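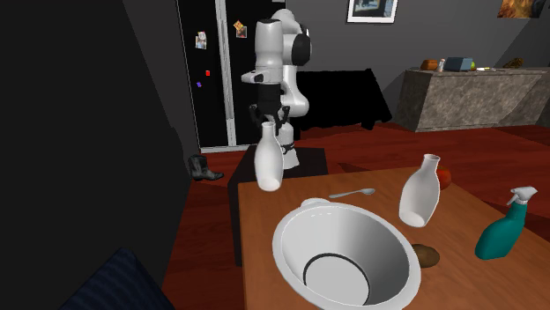

Posted by Skitwood in Manipulation & Simulation, 4 replies hidden, 3 shown

Sim success rate looks great with randomized kitchens, then falls apart on mugs. Is my evaluation wrong?

Hi all! Second-year student here, first time posting, so please be gentle. I'm trying to reproduce a result on pick-and-place policies trained only in simulation. The idea in the paper is that if you shuffle the clutter and the room enough (bowls, bottles, fruit, a spoon, fridge and counter in the back, whatever), the policy stops memorizing the layout and learns to look at the object you asked for. I have 1113 simulated demos over 80 room layouts, and the policy gets both an outside view of the arm and a view from the wrist.

On bottles it's lovely. I could watch it all day. On mugs it drops like a rock, and I mean on the training rooms too, so I don't think it's a generalization thing. My advisor wants a table of numbers by the end of March and right now I don't know what I'd be putting in it. I score an episode as a success if the object is more than a few centimeters above the table at the last step. I run 30 episodes per object. The code is the Luteo evaluation script with very small edits (I changed the object list and the time limit, that's it).

Do I have a bad policy or a bad test?

Brevesside
Probably both, sorry! I went through nearly the same thing last spring.

First thing I'd do is stop looking at the outside view for a while and go through the wrist view for every failed mug episode. It's boring but you'll learn more in one evening than from a week of loss curves. With mine, the arm got to the right place nearly every time, so the "find the object" part of the method was fine and I'd been blaming the wrong half. 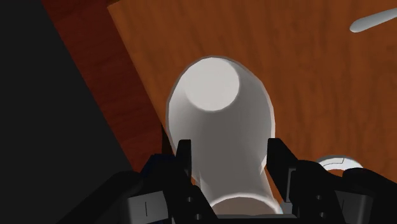
The trouble came in the last little bit before closing. A mug on its side can be grabbed across the body, or by the rim, or by the handle if you're feeling brave, and my demos had all of those mixed together with nothing to tell them apart. The policy sort of averaged them, and then it would hover, or close too early, or nudge the thing and chase it across the wood. Bottles standing up don't have this problem nearly as much. You come down from the top and whichever way you turn the wrist, it's the same grasp.

So split your mug episodes by starting pose before you do anything else. Upright, on its side with the handle up, on its side with the handle out to one side. I'd bet you a coffee that the upright ones look a lot like your bottles. If they do, report the split! It's a more useful table than one averaged number, and your advisor will probably like it more too.

For the fix, I threw out the demos where the grasp was anywhere near the handle and kept 587 of them. Retrained from scratch, same settings. Mugs came up a lot, bottles didn't move. I never got around to trying the other option, where you keep everything and use a policy head that can hold several answers at once. I think that's the nicer solution if you have the patience for it.

Oh, and 30 episodes is kind of thin once you split it three ways. Sim is cheap, let it run overnight.

Väisänen
Check the friction on the finger pads. Default was way too low in the version I used and everything round slid out.

Skitwood (original poster)
Thank you both!! Friction was already turned up, I checked that this morning. I did the split by pose and upright mugs are nearly as good as bottles, so I owe Brevesside... wait, no, Brevesside won, so yes, I owe a coffee. The sideways ones are where it all goes wrong, and handle to the side is the worst of them.

I also found a bug of my own while I was in there. My height check only looks at the last step, so an episode where the mug gets lifted and then dropped again counts exactly the same as one where the gripper never closes. I'm logging the two separately now and rerunning everything. Will come back with the filtered version when it's done training, it's at roughly the halfway point.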